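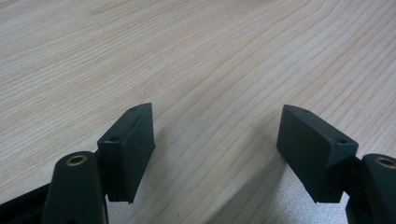
Review Unit

The hand-held gripper kit arrived in January in a gray case with a foam insert. The reviewer signed for it, weighed it, and entered it in the log as unit 21. The invoice said Kundetti. The case said Woltska, which had owned Kundetti since the fall and had not yet changed the invoices.

The kit was sold for recording manual work. An operator held the tool, did a task by hand, and the recording was later used to train a fixed arm. The data sheet gave a rated life of 837 hours for the finger pads. Replacement pads were sold in pairs. Each pad had two small holes, and the manual said the fasteners must not be reused.

The test plan had 62 tasks. The reviewer began with the ones that needed only a table: close on nothing, open, close on nothing again. The jaws met squarely. The zero reading held. The reviewer wrote "pass" and moved on to washers.

At task 5 the software asked for an operator profile. The reviewer selected "new." The software answered that a profile matching this grip already existed and offered to load it. The reviewer declined, restarted, and selected "new" again. The same message came up.

The support line was run by Mosoti, under contract. The agent asked for the serial number and then for the hour count.

"Zero," the reviewer said. "It's a new unit."

"Our record shows that set of pads at end of life."

The reviewer read the serial number again, slower. The agent confirmed it. The last site listed was Drokitach, a packing plant that had bought the kits for one line and closed the line when the arms came in.

"Who was the operator there?"

"We don't keep names. The profile has a grip and a working height."

"What height?"

The agent gave it. It was the height of the bench in the reviewer's old apartment, in the town where the plant had been. The reviewer had worked one season on that line, on nights, and had been told the tool was for measuring fatigue.

The agent asked whether the unit should be exchanged. The reviewer said no, thanked the agent, and ended the call.

The profile took a few seconds to load. The jaws opened wider than they had all morning and stopped there. The reviewer set a washer on the table, closed on it at the first try, and ran the remaining tasks in order. Under "setup time" the review said none was needed.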